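About Us
Pakthorpe Bag & Canvas Repair
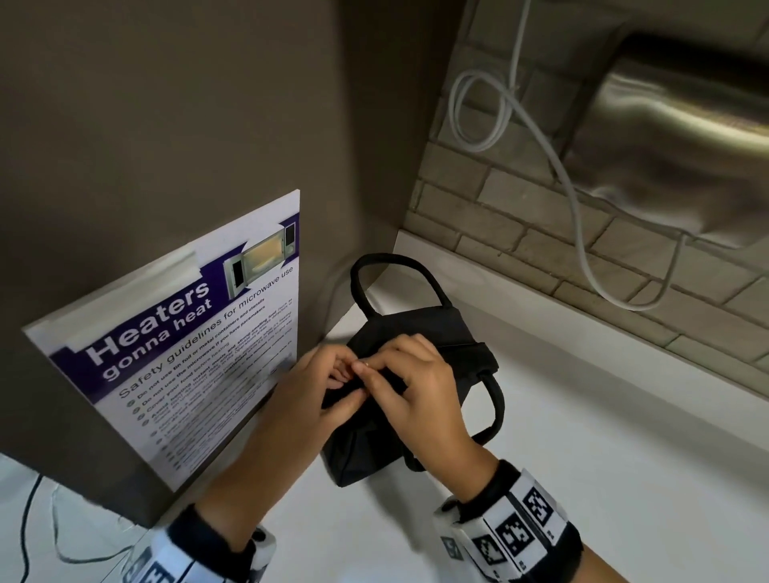 Black fabric bag on the bench, top edge.

We fix bags. Also tents, awnings, swags, boat covers, the odd saddle blanket if it's been washed first. Two of us full time, one casual over summer, a shopfront with a roller door that sticks. Push it from the left.

How it started

Védís Zoëga bought the shop off the Hafþórsson family, who did sails and tarps here for years and had run out of kids who wanted it. She'd been sewing car upholstery and was sick of lying on her back under dashboards. Came with two industrial machines, a wall of thread in colours no one asks for, and a phone number that people still ring for sails. We don't do sails any more. Sorry. We can do a sail cover.

Valdemar Ásgeirsdóttir joined the second winter, after bringing in the same backpack three times and asking so many questions that Védís handed over the seam ripper. Does most of the zips now. Better at them than Védís, which she'll admit on a good day.

The name Gora is on the old sign out the back and people ask. It was the Hafþórsson's dog.

What we do

Zips, sliders, pulls. Most of our work. Often the zip itself is fine and it's only the slider that's gone, so don't chuck the bag before we've had a look.
Straps and handles, restitched or replaced
Buckles and clips. We keep a lot of the common sizes, bring the broken half if you still have it
Linings, pockets, torn corners
Tent floors, poles sleeves, flyscreen panels
Awnings and annexes, drop them off early in the season please
Patches. We can match the colour or go the other way and make it loud

What we don't do

Leather shoes. Wetsuits. Hard suitcases with wheels gone, there's a bloke at the markets for that. Anything that's been stored with mice in it, until you've dealt with the mice.

Last year

We keep a tally on the wall by the kettle, so here it is. 2818 repairs through the door. 189 of those were school bags, nearly all of them in the fortnight before term went back. 74 we couldn't save, and we didn't charge for looking at them. The fabric was usually perished, that shiny coating on the inside that goes sticky and comes off on your lunch. Can't sew into that, it won't hold.

Prices

Small jobs start at a flat bench fee, it's on the board at the counter and it changes a bit when thread goes up. Anything bigger gets a quote first. We'll ring you before we start and if you don't pick up we'll wait. If the repair's going to cost more than the bag we'll tell you, and then it's your call. Plenty of people go ahead anyway, it was their mum's or it's been round the world with them or they just like the pockets.

Turnaround is a week for zips, two to three for canvas. Longer in October when everyone remembers they own a tent.

School bag day

Once a year we do school bags free for the primary school kids, parked in the hall at Vukimetti with one machine and a big box of sliders. Zips and straps only, no linings, there isn't time. Kids can pick their own zip pull and some of them take longer choosing than we take sewing. Next one will be on the noticeboard when the hall confirms.

Offcuts

We've got bins of canvas and nylon pieces under the front window. Help yourself, gold coin in the tin. Schools and craft groups can have a sack for nothing, just give us a days notice so we can bag it up. There's a run of orange ripstop in there at the moment that we bought 1000 metres of by mistake. Very orange. Please take some.

Finding us

Behind the hardware, down the lane, parking for two if the second one's small. Open weekdays from eight, late on Thursday, shut Sundays. Saturday mornings we're there for pickups and drop offs but the machines are off.

Empty your pockets before you leave a bag with us. We've got a jar of other people's keys on the counter, come and check if one of them's yours.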